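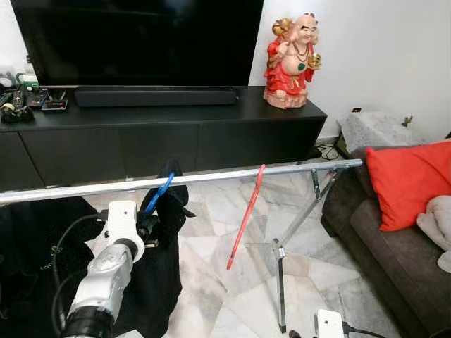 4. Remote access failures at Baltside

4.1 Setting

Venell College runs two front doors to its licensed journals. On campus, IP range, no login. Off campus, everything goes through the Wirkance proxy, then out to the publisher. Tanguy is the link resolver, the thing that turns a citation into a full text button. Baltside is the smaller site, mostly evening and part-time students, so most of its searching gets done from home. Hence the choice of site.

Help desk tickets tagged "access" were pulled for one semester, exported Dec 15, 2019, and read one by one. Duplicates merged where the same person wrote in again over the same article. Chat logs left out, the export dropped the timestamps and we could not line them up with the proxy log.

4.2 What counted as a failure

Any ticket where the reader had a live account and the library had a live subscription and the article still did not open. Embargoed titles excluded. So were expired accounts, which are a different problem (see section 6). Wrong password tickets kept in only if the password was later shown to be fine.

That last rule caused some argument. Shevchuk coded the tickets first, a second reader took a sample, and the two disagreed mostly on passwords. After the rule was written down properly the disagreement shrank. Coding sheet is in the appendix.
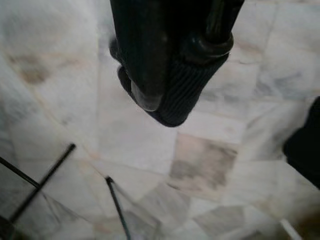
4.3 Results

Fourteen distinct failure messages turned up in the tickets. Four of them made up most of the volume. The largest was the session timeout: Wirkance drops an idle session after 30 minutes and sends the reader back to a login page with no mention of the article they came from. Log in again, land on the library home page, article gone. Several readers read this as a rejected account and went off to reset passwords that worked.

Second, pop-up blocking. Tanguy opens its menu in a new window, and in a browser set to refuse new windows nothing happens at all. No message. Tickets here are short and irritated ("the button does nothing").

Third, bookmarked links. A link saved on campus has no proxy prefix, so at home it goes to the publisher's own paywall. Readers who had payed for an article before writing in are in this group, we do not have a full count of them.

Fourth, outside search engines. The library links setting has to be switched on by hand in each browser, and clearing cookies turns it off. Comes back every February with the new intake.

Time to first reply was about two days for all types. Hardly varied. Time to close did vary, pop-up tickets closed on the first reply and bookmark tickets dragged on, mainly becuase staff asked for a screenshot and the screenshot showed a normal publisher page.

Figure 2. Metal rod with a blue and a red hanger, television and soundbar. 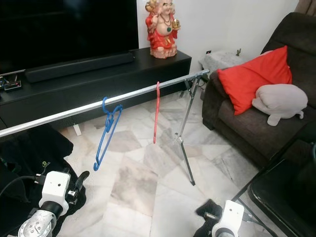
Staff replies were uneven as well. The same timeout message got different advice depending on who picked up the ticket: clear the cache, try another browser, wait an hour. Only the second has any effect, and only since a new browser starts a new session. A stock reply existed but predated the current Wirkance version and pointed to a menu that has been removed.

Limits. One site, one semester, and tickets only. Readers who gave up and did not write in are missing from all of this, and the proxy log suggests a good many abandoned sessions that never turned into a ticket. We come back to those in section 5.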